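Travlow Prop and Display Hire: Frequently Asked Questions

Ordering and availability

What is the minimum hire period?
The minimum period is 3 days. Collection day and return day both count. The standard period is 7 days, and all catalog prices are quoted on that basis. Hires longer than 7 days are charged at a daily rate of one-seventh of the standard price until day 90, after which the long-term rate applies.

How do I check whether an item is free for my dates?
Enter the dates in the catalog before adding items to your list. The catalog shows stock that is free for the full period, including one working day on either side for cleaning and inspection. If an item shows as unavailable, the dates may still work if the previous hire comes back early. Ask the booking desk to place a waiting request.

Does a quote reserve the stock?
No. A quote holds prices, not items. Stock is reserved when the signed hire form and deposit have both been received. Two customers can hold quotes for the same item at the same time.

Can I change an order after it is confirmed?
Items can be added up to noon on the working day before collection, subject to stock. Items can be removed without charge until the order has been picked. Once it has been picked, removed items are billed at half the standard price.

Who do I contact about a student or theater discount?
Joanne Furnival handles all discount accounts. Send proof of enrollment or a copy of the production license with the first order. Discounts are not applied after an invoice has been issued.

Replica food

What is the replica food made of?
It depends on the line. Older fruit stock is cast foam with a painted skin. Newer pieces are hollow molded PVC. Bread and pastry items are rigid polyurethane. The material is listed on each catalog page under "Construction," along with the weight per piece.

Will it look right on camera?
Most pieces are graded A, B or C. Grade A is suitable for close work. Grade B is intended for tabletop distance, and Grade C is for background dressing only. Mold lines are trimmed on Grade A and left in place on Grade C. Ask for a sample if the piece will be the main subject of a shot, because shine varies between batches.

How do I reduce glare under studio lighting?
Use a removable dulling spray formulated for plastics, and test it on the underside first. Do not use hairspray, matte varnish or talcum powder. Varnish bonds to the paint and is charged as damage.

Can I hire fruit in mixed sets?
Yes. Mixed sets are supplied with or without a container. Leaves are packed with the set but are not attached to any piece, so they can be placed where the layout needs them.

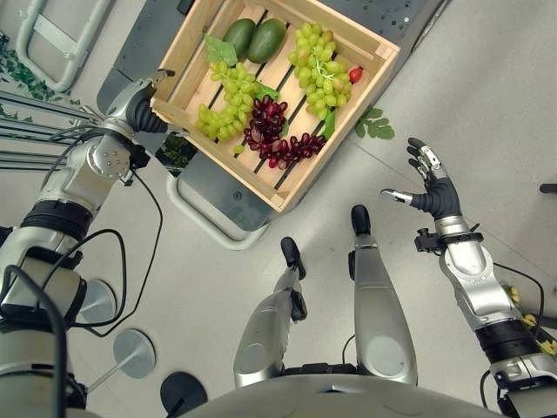 Artificial grapes, mangoes and leaves in a slatted wooden crate.

Are leaves counted on return?
Leaves are checked in by bag weight. Small losses are expected and are not billed. A bag that comes back at less than half its outgoing weight is charged as one replacement bag.

Can replica food touch real food?
No. None of the stock is food safe, including items described as washable. If real and replica items must share a table, put a liner between them. Do not place replica pieces in drinks, ice or hot dishes. Colors can migrate from PVC into fats and oils.

Can I pin, wire or glue the pieces?
Wire may be wrapped around stems. Museum putty is allowed on Grade B and Grade C items. Pins, hot glue and double-sided foam tape are not allowed on any grade. If a piece needs to be fixed permanently, buy it outright from the clearance list.

Collection, delivery and packing

When can I collect?
The counter opens at 8:30 a.m. and closes at 4:30 p.m. Orders are ready from 10 a.m. on the first day of hire. Earlier pickup must be arranged with Dean Hulme in the warehouse and is limited to orders that fit in a single van.

What do I need to bring?
Bring the order number and photo identification. If a courier is collecting on your behalf, send the courier's name and vehicle registration in advance. Stock is not released to unnamed drivers.

How should items be packed for return?
Use the packing supplied. Each tote has a numbered insert, and the numbers match the packing list. Grapes go in flat layers with tissue between them. Heavy pieces go at the bottom. Do not leave packed totes in a parked vehicle in direct sun: PVC softens, and paint will transfer between pieces pressed together.

Do I need to clean the items?
Remove putty, wire and dulling spray. Dust does not need to be removed. Wash only items marked W, using cold water and mild soap, and dry them fully before packing. Moisture trapped in a closed tote causes mildew, which is charged as damage.

Deposits, loss and damage

How is the deposit calculated?
The deposit is equal to the standard hire price, with a minimum of $113. Account customers with a clean record over the previous twelve months may apply to have it waived.

How long does a refund take?
Returned stock is inspected within 3 working days. The refund is issued to the original card on completion of inspection. Orders returned in November and December may take up to 7 working days to inspect.

What counts as normal wear?
Light scuffing, loose stems and minor paint rub at contact points are treated as wear. Cuts, dents, melted areas, adhesive residue and missing pieces are treated as damage. The inspection sheet records the condition before and after hire, and a copy is available on request.

How do I dispute a charge?
Write to Shirley Garside in accounts, quoting the order number and the line number from the inspection sheet. Keep the disputed item if it is still in your possession. Disputes must be received before the next billing date.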